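The Last Apartment on Parkden Street

I told my sister I'd be out by noon, which was a lie, and she knew it was a lie, and she brought sandwiches at two.

You have to understand I'd lived in 402 for ten years. Ten years is long enough to forget that the bathroom door needs a hip check to close (you just do it, like breathing). It's long enough to have opinions about the elevator. And when the letter came from Vestergaard, the management company, saying the rent was going up $400 starting in March, I sat down on the kitchen floor and laughed until the dog got worried.

So I was moving. Across the river to Drillier, of all places, where I had sworn in public, at more than one party, that I would never live.

My sister ate her sandwich standing up and looked at what I'd packed so far. It was mostly mugs.

"Where's the stuff from the closet?" she said.

"I'm getting to the closet."

I was not getting to the closet. The closet had my grandmother's radio in it.
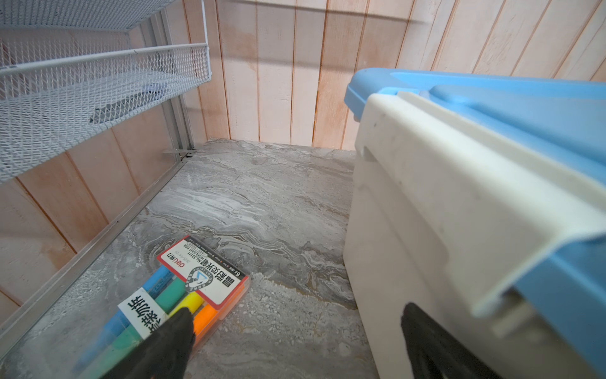 Okay, the radio. It was a Trallenier, one of those big tabletop ones with a cloth front and a dial that glowed the color of weak tea. Grandma kept it going all day long, ball games mostly, and after she died it came to me, and it never worked again. Not once! I took it to a repair guy by the train station and he plugged it in and shrugged and charged me for the shrug.

I'd hauled it up four flights anyway (see: opinions about the elevator). It went in the closet, and I shut the door, and every year or so I'd move a coat and there it would be, looking patient.

"You could donate it," my sister said, in the careful voice.

"It's broken."

"You could throw it out, then."

We both chewed for a while. 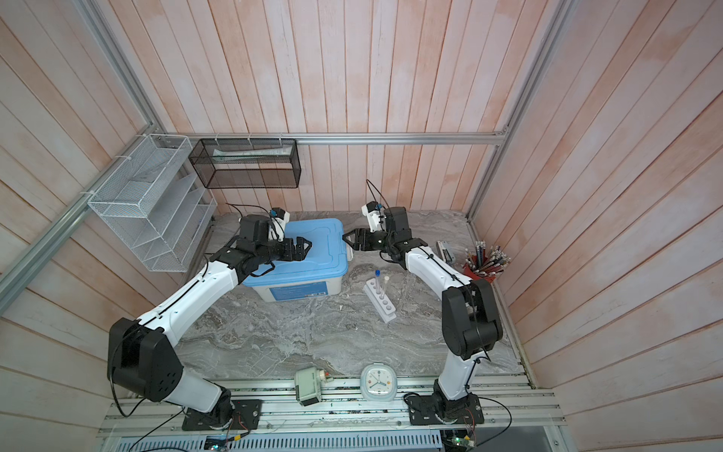 She was the one who got it down in the end. She's taller and she doesn't get sentimental about anything with a plug. She put it on the counter and blew on it, and the dust went straight into the potato salad, and then she plugged it in by the toaster just to prove her point.

The dial lit up.

I want to tell you we heard a ball game. I'd tell it that way at a party. What we got was a man reading hog prices, very slowly, through a noise like frying onions. My sister put her hand over her mouth. The dog left the room.

We listened to all of it. Hogs were up, corn was steady. Then there was some weather for a county I'd never heard of, and a pop, and the light went out, and there was a smell I figured I should probably mention to Vestergaard but didn't.

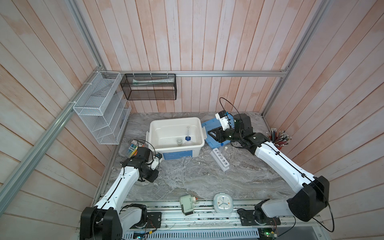 Photo: author's collection

"Well," said my sister.

"Well," I said.

She wrapped it in my good towels, both of them, and carried it down all four flights herself, yelling at me to get the doors. It rode to Drillier in the front seat with the belt on. I sat in back with the dog and the mugs.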